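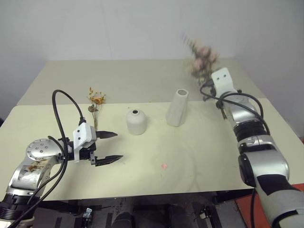 What does a long reliever do?

He comes in early when the starter is in trouble, pitches until the trouble is somebody else's, and sits down for several days while his arm forgets what happened.

**Opening (keep it short, they've just had lunch)**

Thank the Pulluda Baseball History Circle for having me. Mention that I asked for an hour on the long man and got forty minutes, so the talk has been taken out before the sixth, like most of its subjects.

Ask for hands: who kept score as a kid? Who still has the scorebooks? Who has them in a box their spouse would like to discuss?

**1. The job before it had a name**

- In the old days the starter was expected to finish. If he couldn't, the manager looked down the bench and picked whoever had annoyed him least that week.
- A lot of the men who came in were starters on their day off. The rest were starters who had lost the job and hadn't been told yet.
- Nobody warmed up much. A few throws along the foul line, with the fans offering advice.

Read from the Mernivton paper, summer of 1940. The Mernivton club was down 9–1 in the second, and the writer gives the relief pitcher one line: "He was then asked to continue, and did." He pitched seven innings. The writer spent the next paragraph on the ice cream.

PAUSE. Let the ice cream land.

**2. What the scorebooks show**

I went through the club's surviving books, 557 games in all. The handwriting is good until the late innings, when I suspect beer.

- Starters who left in the first three innings: a lot more than the old-timers at the Heko Diner will admit. They'll tell you every man went nine, uphill.
- The man who replaced the starter usually stayed in to the end. There was no plan for after him. He was the plan.
- The books often don't give him a first name. Sometimes they don't give him a last name either, just "new P."

Don't get drawn into the argument over how to score a pitcher who switched to left field and came back. It cost me twenty minutes last time, and we never got out of the fifth inning.

**3. Why managers love him and don't play him**

Main point of the talk, so slow down.

A long man is like a spare tire. You want one in the trunk, you want it full of air, and you'd be pleased never to see it. The trouble is that pitchers go flat faster than tires do when you leave them alone. He sits for nine days, then gets four innings with the bases loaded and a catcher he's barely met. He gives up three runs. Everyone agrees he looked rusty. So he sits for nine more days.

His numbers look bad for other reasons too:

- He pitches when the other team is already hitting.
- He stays in after he's tired, to save the arms of people who are paid more.
- If he does well and his team comes back, somebody else gets the save and the radio interview.

(If anyone brings up the opener: yes, some teams now start a short reliever for an inning and bring in the long man second. He does the same work and gets to hear the anthem from a better seat.)

**4. One good afternoon**

Tsoukalas Field, July, the second game of a doubleheader. Paid crowd of 1000 for the first game, and far fewer by the time this one started, supper being what it is. The starter walked four and hit one. In came the long man with 2 outs in the first, and he finished the game on ground balls. Final score, 6–5, home side.

The book says "new P." I have asked at the library, the church and the barber shop. The barber had three names for me, all of them his uncles.

Show the scorebook page here. Leave it up. People like to lean in and check my arithmetic.

**5. What to watch for at the park**

- Look at the bullpen in the second inning if the starter is behind on every hitter. One man will be stretching and pretending he isn't.
- Watch his first five pitches. If he's throwing his slow stuff for strikes, get a hot dog, you've got time.
- Clap when he comes off. He'll look around to see who it's for.

**If I'm running late:** cut section 2 down to the "new P." line and skip the tire. If I'm running early, go back to the ice cream.

**Questions**

Someone will ask about the designated hitter. Refer them to the coffee table. Return the microphone before leaving, as I took it home last year.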